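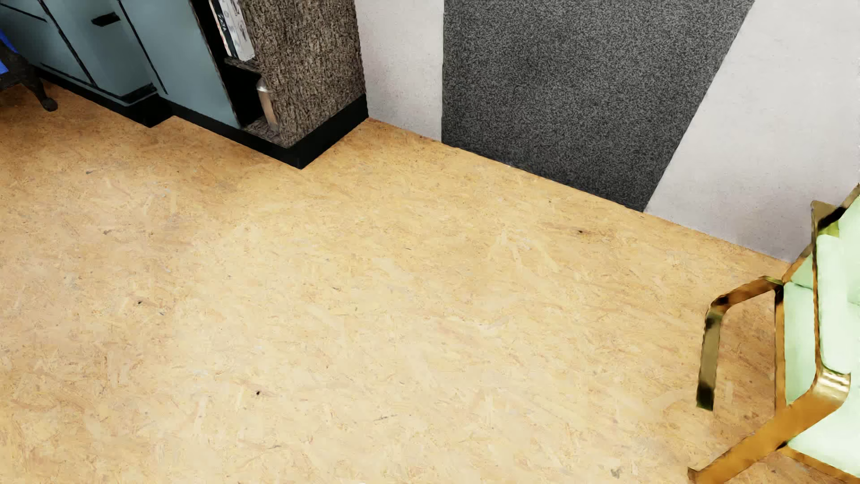
Resident Services > Your Home > Floors and Finishes > Sealing a bare board floor

Sealing a Bare Board Floor

Residents of the Boychuk and Villon buildings may apply a clear finish to exposed oriented strand board (OSB) floors in living areas and workrooms. Written approval is required before work begins. Bathrooms and shared hallways are excluded and are handled by the maintenance office.

Before you begin

Submit a floor finish request to Revathi Kurian in Resident Services. The office will confirm whether your floor is approved for a clear finish and whether any panel has to be replaced first. Swollen edges, soft areas and lifted panels must be reported at this stage. They cannot be corrected by sanding.

You will need:
- a vacuum with a soft brush head
- a pole sander with 120-grit and 180-grit paper
- wood filler in a light shade
- a water-based clear floor finish
- a short-nap roller, an extension pole and an angled brush
- a dust mask and eye protection

Preparing the surface

Move all light furniture out of the room. Fixed cabinets may stay in place, but their lower edges should be covered with painter's tape. Heavy pieces that cannot leave the room may be shifted from one side to the other, in which case the floor must be finished in two halves and the work will take twice as long.

Vacuum the floor in two directions. Set any raised nail or screw heads slightly below the surface and fill the holes. Allow the filler to harden for the time given on its label.

Sand lightly with the 120-grit paper. The purpose is to remove rough edges and any factory coating, and heavy sanding will pull flakes loose from the board. Power drum sanders are not permitted. Vacuum again and wipe the floor with a cloth that has been barely dampened — standing water will cause the flakes to swell.
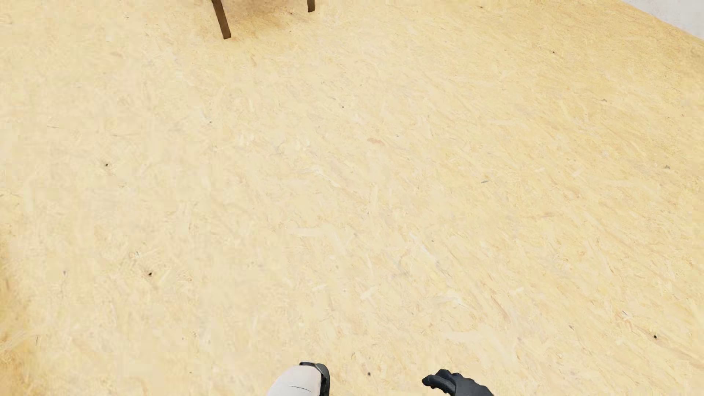 Applying the finish

1. Test the finish in a closet or behind a door. OSB darkens unevenly, and the result should be checked in daylight before you continue.

2. Brush a narrow band along the walls and around fixed furniture.

3. Roll the first coat in sections, starting at the wall farthest from the door. Keep a wet edge and do not go back over areas that have begun to dry.

4. Leave the coat to dry overnight with a window open. Sand by hand with the 180-grit paper and remove all dust.

5. Apply the second and third coats in the same way. Three coats are the minimum for approval. Entry areas may be given a fourth.

Drying and return to use

Walk on the floor in socks only for the first day after the final coat. Furniture may be returned after 72 hours, with felt pads fitted to every leg. Rugs should be kept off the floor for two weeks, as they trap moisture while the finish is still curing.

Inspection

When the floor is ready, contact Azra Tomić to arrange an inspection. Residents who do not request one remain responsible for the cost of any later repair. Leftover finish may be taken to the paint storage room on the ground floor and must not be poured into any drain.

Contact Resident Services | © Neltiment Housing Association | Back to top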